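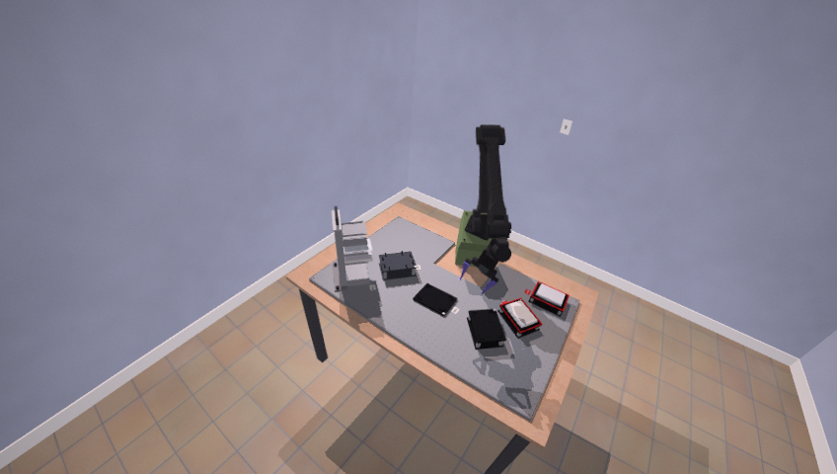
Saarela opens consultation on betting shop hours and machine limits

Sunday, by Gemechu Degefa

The gaming regulator in Saarela has opened a consultation on late opening for betting shops, and wants replies in by the end of August. Paper is short, 28 pages with the annexes, and most of it deals with closing times.

As it stands a licensed shop can stay open until 2 in the morning if the local council doesn't object. The draft would bring that back to midnight everywhere, weekends included. Arcades inside hotels keep their present hours. Casinos aren't touched.

Operators had expected something on machines too and they got it. Shops would be held to 30 machines whatever the floor space, where the current rule works on square metres and lets the bigger sites go well past that. Golteck, the largest chain in the country, said it was "reading the text carefully" and would not comment further before it files. Brenix was blunter. It called the midnight closing a gift to unlicenced sites and said the shops most at risk were the ones in small towns, where the evening trade pays the rent.

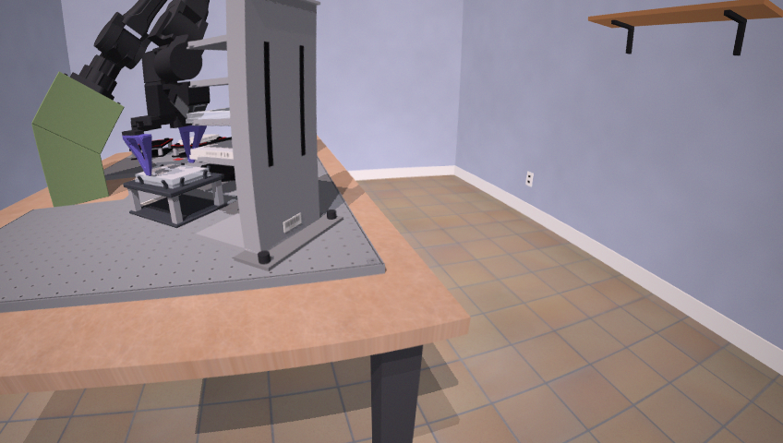
Councils are split. Trornitz, which already asks its shops to shut at midnight by agreement, backs the change and wants it in force before winter. Two coastal councils are against, worried about the summer season. No word yet from the capital.

Fees stay where they are for now. A seperate paper on those is due later, the regulator said, no date given. Replies to this one go in writing, and all of them will be published unless the sender asks otherwise. A public hearing follows, probably in the Trornitz town hall. 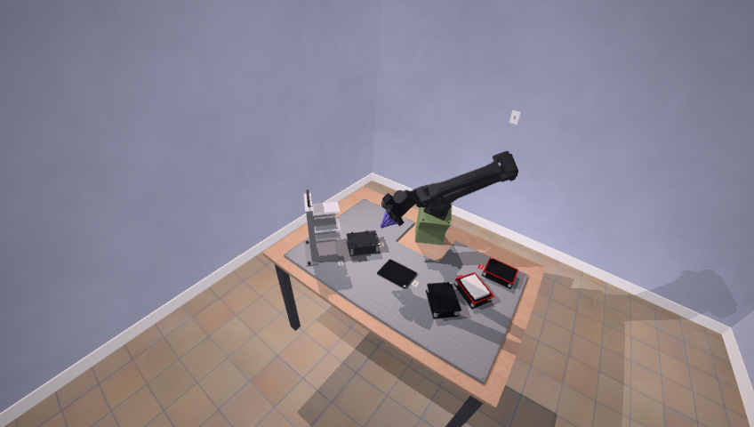

What happens to shops that already hold a late licence?
They keep it until it runs out, then renew on the new hours. Any shop whose licence has less than 30 days left when the rules start gets a short extension to sort out the paperwork.

More when the responses are out.

Comments

slotsandspuds: Midnight is fine by me. Live above one and the door goes all night.

M. from the coast: Try telling that to the staff. Late shift is the only one with decent money here.

oldpunter: Article says hotel arcades keep there hours. So the tourists can play till dawn and we can't?

slotsandspuds: @oldpunter same thought. Put it in your reply to them, I am.

Recent items

Brenix names new head of retail
Trornitz racecourse gets go-ahead for evening meetings
Golteck half-year: shops flat, online up
Lottery draw moved for public holiday
Bingo hall tax cut goes to second vote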